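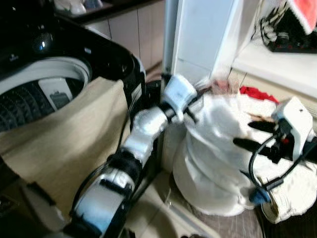
Most of what gets written about laundry is about what goes into the machine: which detergent, how much of it, which fabrics can share a load. I think the more important moment comes at the other end, when the lid is up and somebody has to decide whether the job is over. Look at the inside of a top-loader with the lid open. There's the white rim, the black ribbed pulsator down at the bottom of the tub, and in this case a big beige cloth hanging over the front of the machine toward the floor. A cloth that size is what I want to talk about, because large flat pieces are where most households go wrong, mine included.

My position is simple. Large pieces should be washed by themselves, taken out the minute the machine stops, and never left on the machine for later. I have argued this with enough people now that I would like to set it down properly.

I ran the laundry room in a 25-unit building in Ovbridge for 9 years. It had 2 top-loaders and a folding table that was always too short. I saw a great many sheets, tablecloths, sofa throws and curtain panels go through those machines, and the complaints were nearly always the same. The cloth came out twisted. It came out with a dry patch in the middle. It came out with socks in it. People blamed the machines, and a few of them asked for front-loaders. The machines were fine. Tenants were putting in a king-size sheet with a week of shirts on top, and the sheet did what a sheet does, which is wrap itself around everything smaller than itself.

A pulsator machine works by turning the water from the bottom. Small things move freely in that. A large cloth catches, folds over, and starts to act like a bag. Whatever it closes over stops getting clean. You can put in more detergent and all you get is a bag with more detergent in it. Washing the cloth alone, laid in loosely in a ring instead of dropped in as a lump, fixes nearly all of this and costs one extra load.

The extra load is where I lose people. Marion Carnegie, who had the apartment over the laundry room and paid close attention to the water bill, told me it was wasteful to run a machine for one tablecloth. She had a point. Water costs money and so does power. But she also rewashed that tablecloth more often than she would admit, and a load you have to do twice was never a saving. If your machine has a level setting, use the one that covers the cloth with room to move and no more. That is cheaper than a second full wash.

Then there is the matter of draping. I understand why people hang a big cloth over the side of the washer. It is heavy, the basket is across the room, and the rim is right there at the height of your hands. I have no objection to it for the half minute it takes to find the other end. What I object to is the cloth that stays. The rim of a washer gets wiped less than any other surface in a laundry room. Powder collects on it, and lint, and the gray film that forms under the lid. A cloth left over it picks all that up in a line straight across the middle. The lower end meets the floor, and laundry room floors are what they are. A damp one also dries with a ridge where it was bent, and on heavy cotton that ridge takes real ironing to get out.

My neighbor Niall Mackay holds the opposite view. He says the top of the washer is a work surface like any other and that if you wipe it once a week you can put anything on it. He does wipe it once a week. I have known very few others who do, and advice should be written for the people who will be following it.

So, what I would ask of anyone with a top-loader:

- Wipe the rim and the top before the wash, while they are still dry.
- Keep the basket within arm's reach of the machine, on a stool if your back complains.
- Put large pieces in alone and loosely.
- Lift them out by a corner and feed them into the basket — don't haul from the middle.
- Check the bottom of the tub afterward. Small items stay down there more often than you'd expect.
- If there is a lint filter in the tub, empty it while the lid is up.

I will give some ground on throws. A light throw can share with a couple of towels and come to no harm, and I have done it for years. Curtains I would never mix with anything, mainly because of the dust. Tablecloths depend on what was spilled.

I also accept that not everyone has the room. The laundry in our building had a narrow aisle and one outlet, and when two people were in there at once, something was going to end up over the side of a machine. In that case put a clean towel down on the rim first and lay the cloth over that. I kept an old one on a hook by the door for the purpose, and it got washed on Saturdays with the cleaning rags.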